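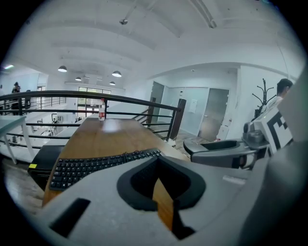 The long wooden table, looking toward the railing.

Farnmont Building, winter safety walk-through
Done by: Feng-yi Hsieh
Date: 29 Dec 2025
Marks used: OK, FIX, WATCH

Hi all! Same sheet as last time, with my comments under each line. I've moved the kitchen up near the top because that's where most of your notes from November were about. If something got an OK and you think I'm wrong, write on the printed copy by the mailboxes and I'll go look again.

EXITS AND HALLWAYS

Front door opens all the way and latches on its own: OK
It sticks a little when it's cold, but a normal push does it. I tried it with my arms full of groceries too.

Back door clear on both sides: FIX
Somebody's winter tires are stacked outside it again. The door opens maybe halfway and then thunk. I left a note on the tires. Please move them this week, and no, the spot by the gas meter isn't any better!

Exit signs lit: OK
All good, including the one by the restrooms that used to flicker (new bulb, thank you Lasico guys).

Emergency lights, button test: WATCH
They all came on. The one over the coat hooks went dim before I'd finished counting, so I want a new battery in it before spring.

Hallway floors, no cords or loose mats: FIX
The mat inside the front door curls up at one corner. I taped it down and the tape was already lifting when I left. We need a heavier mat, one with a rubber edge.

KITCHEN

Extinguisher on its hook, needle in the green, pin in place: OK
I signed the tag. It had been hidden behind a bag of oranges, which I moved to the counter.

Stove knobs and igniters: FIX
Back left burner clicks and clicks and doesn't catch. I've turned its knob to off and put blue tape over it. Please leave the tape on until the repair visit, even if you know the trick with the match.

Hot water at the sink: OK
Measured 102 with the probe thermometer after letting it run. Comfortable for hands, and the dishwasher heats its own, so I left the heater setting alone.

Outlets by the sink trip and reset: OK
Both did what they should. The reset button on the right one is stiff and you have to really lean on it.

Under the sink: WATCH
There's an old water stain on the cabinet floor. I put down a sheet of newspaper so we can tell if it's getting bigger. Leave the newspaper there, please.

TABLES, CHAIRS, AND RAILINGS

Railing solid, nothing wobbles: OK
I gave it a good shake along its whole length and leaned on it with my full weight. No movement at the posts.

Nothing hung or balanced on the railing: OK
Coats were the problem last winter. Much better now, keep it up.

Tables steady, no splinters: OK
Ran my palm along the edges and got nothing.

Chairs: FIX
4 of the folding ones have a bent hinge and pinch when you close them. I pulled them out and put them in the storage closet with a note. I'd rather toss them than fix them, but speak up if you feel otherwise.

HEAT AND ELECTRICAL

Furnace filter: FIX, done on the spot
Oh boy. It was gray and furry. I put in a fresh one and wrote the date on the cardboard edge. We have 2 spares left on the shelf.

Clear space in front of the electrical panel: OK
The yellow tape on the floor is doing its job.

Space heaters: FIX
I found one plugged into a power strip in the Tilahun office. Wall outlet only, please! I moved the plug and talked to them, and they were nice about it.

Smoke alarms: OK
I pushed every button with the broom handle. Sorry to whoever was on the phone.

Carbon monoxide alarm: WATCH
It beeped fine, but the label on the back says it's due for replacement next year. Gultance carries the same kind, so I'll add it to the next supply order.

OUTSIDE

Steps salted: OK
The salt bucket is inside the back door now and has a scoop in it. Give the steps a scoop if you're first in and it's icy.

Handrail on the steps: WATCH
One bolt turned under my fingers. I tightened it and I'll check it again when I'm in next.

Parking lot light: FIX
It comes on late. I stood out there with my hands in my sleeves and it took 15 minutes after dark to wake up. Probably the sensor, maybe just dirt on the sensor. I need the tall ladder and a second person to hold it, so let me know if you're free some afternoon.

STILL OPEN

Tires at the back door (owner, please!)
Heavier mat for the front
Burner repair
Battery for the light over the coat hooks
Parking lot light

Signed, Feng-yi Hsieh
Copy on the clipboard, copy by the mailboxes.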